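Call for participants - sleep and shift work study, Brarnthorpe

Do you work nights? Rotating shifts? We want to hear from you. Mohandas Amin and Eun-ji Sun are looking for adults who work at least 2 night shifts a week and are willing to keep a sleep diary for 4 weeks. No lab stays, no blood draws. Just you, the diary and a wrist tracker (we lend it, you give it back).

Who can join
Age 18 and up. Working nights now, not last year. Warehouse, hospital, bakery, security, cab driving, all fine. Sorry, no one on prescribed sleep medication this round. New parents, please wait for the next call, we love you but your numbers will be all over teh place.

What you do
Fill in the diary when you wake up, whenever that is. Takes 5 minutes. Come in twice, once at the start and once at the end, Kennedy building, room 404. Elevator is slow, take the stairs if you can.

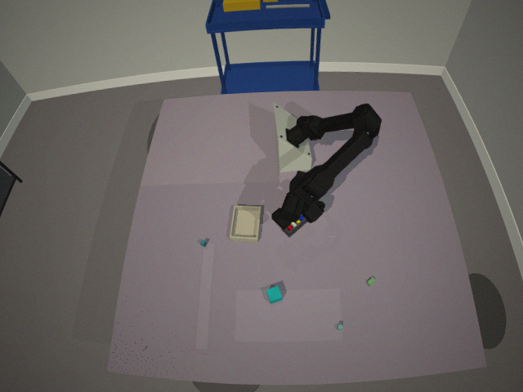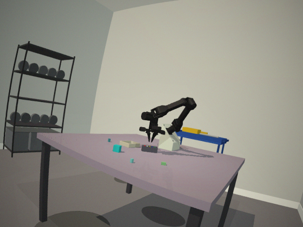
First visit is mostly paperwork plus a short talk about your usual hours, naps, coffee, what you eat at 3 a.m. Second visit you hand back the tracker and get your own sleep summary to keep. Visits can be early morning right after your shift, just say so when you sign up. Bus fare paid both ways, bring the tickets. Gift card at the end, full amount only if the diary is complete.

Your employer does not get told anything. Names are kept seperate from the diaries.

To sign up
Call or stop by the front desk and ask for Lindsay Pomare, 7 a.m. to 2 p.m. Leave a message if no answer, give your shift pattern and a good time to call back. Spaces going fast, sign up closes end of January.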